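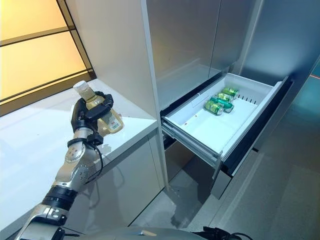
Tritham Server Team – Support Desk

Ticket: Item sorter on Plollo overflows after chunk reload
Status: Resolved, left open for monitoring
Server: Plollo (survival)
Area: Quintero storage hall, lower level
Priority: Medium

Original report

The main item sorter in the Quintero hall works normally for a while and then starts letting the wrong items through. Cobblestone is ending up in the iron chest and the overflow chest fills with things that have their own slot. It has happened three times in July. Each time the sorter was fine when I logged off and broken when I came back. I have not changed the design. Emptying the filter hoppers and refilling them fixes it until the next time.

Coordinates of the first filter column are x 3,425, z 2,358. The input chest is on the floor above.

First response

Please confirm the following:
Filter design in use (standard overflow-protected or compact).
Items used as fillers in the filter hoppers.
Whether the input line is a plain hopper line or a water stream.
Whether any other redstone runs within two blocks of the comparators.

Please do not reset the filters again until we have looked at them. Once they are refilled the fault state is lost.

Reply from reporter

Compact design, from a tutorial. Fillers are sticks renamed at an anvil. The input is a water stream on packed ice with hoppers beneath. There is a piston door on the other side of the wall and its wiring goes past the last four columns, but it has its own button and I hardly use it.

Filters left alone as asked. The fault is present now.

Inspection 1

Visited in spectator mode. Columns 1 to 9 are correct. Columns 10 to 13 are faulty. In each faulty column the filter hopper holds fewer of the sorted item than it should and the output hopper beneath is unlocked. With the hopper unlocked, the filter drains into the chest until the sorted item is gone from the first slot. The empty slot then takes whatever passes next in the stream, which explains the cobblestone.

The four faulty columns are the four next to the piston door wiring. This was noted but not taken as proof. Columns 10 to 13 also sit on the other side of a chunk border from columns 1 to 9, so there were two possible causes in the same place:

a) Signal from the door circuit reaching the torches under the filters.
b) Hoppers on one side of the border running while the comparators on the other side are not loaded.

Test 1 – chunk border

Copied the full sorter to the Trokoso test server with the same alignment to the border. The door circuit was left out. Loaded and unloaded the area repeatedly by teleporting a test account out to x 402 and back. Fed a mixed load through the stream between reloads.

Result: no fault. Every filter kept its count. All hoppers belonging to one column are in the same chunk as their comparator, so a partly loaded column is not possible with this layout. The stream does cross the border, but items waiting at the edge simply continue when both sides are loaded.

Cause (b) ruled out for the filters.

Test 2 – door circuit

Added the door wiring to the copy. Pressed the button by hand several times with the sorter idle. No change in any filter. Pressed it again with items in the stream. No change.

Checked the wiring block by block against the live build and found a difference. On Plollo the door line has a repeater on its second setting where it turns the corner. The copy had this repeater on its first setting, as the paste had been corrected by hand after a placement error. Our mistake. Set the repeater to match.

Pressed the button again. The dust behind columns 10 to 13 now stays powered for slightly longer than the door needs. The comparators face away from it, but the solid block beneath each comparator is shared with the torch line. While the dust is on, each torch changes state and the output hopper opens. One press moves a small number of items out of each filter. A few presses are enough to empty the slot.

Result: fault reproduced.

Inspection 2

The reporter states that the door is rarely used. Server logs for the hall show the button being pressed regularly by other players going through to the farm. This fits with the sorter being good at log-off and faulty at next log-in. The reload was a coincidence and the ticket title is misleading, but it has been kept so that the search history still works.

Total items passed through the sorter since the last reset, according to the counter by the input chest: 2,958. The volume has no bearing on the fault.

Fix applied

Applied on the test server first, then on Plollo with the reporter's permission:

1. Turned off the input by closing the trapdoor over the stream.
2. Moved the door line one block further back into the wall, from column 10 to column 13.
3. Replaced the shared solid blocks with separate ones so the torch line and the door line no longer touch the same block.
4. Set the corner repeater to its first setting. The door still opens and closes cleanly – both sticky pistons pull their blocks back.
5. Emptied the four faulty filters and refilled them with the sorted item in the first slot and one renamed stick in each of the other four.
6. Opened the trapdoor and ran a mixed load.

All 13 columns sorted correctly. Pressed the door button repeatedly during the run, with no movement in any filter.

The misplaced items in chests 10 to 13 have not been touched. Put them back through the input chest when convenient. Anything without a slot will go to overflow as normal.

Reply from reporter

Works. I put the cobblestone back through and it went where it should. Can the wall be made thicker so I can put the bookshelves back? They used to be where the door line is now.

Response

Yes, provided nothing that carries power goes into the new layer. Bookshelves directly against the dust are fine for the sorter, although a chiselled bookshelf read by a comparator would need its own gap. Keep the block above the corner repeater clear or it will be awkward to reach later.

Notes for other players

The compact filter has no spare space around it. If you build one on Plollo, leave an empty block between it and any other circuit, including circuits on the far side of a wall. If a filter fails, check the item count in its first slot before you refill it and include that count in the ticket.

Linked tickets: none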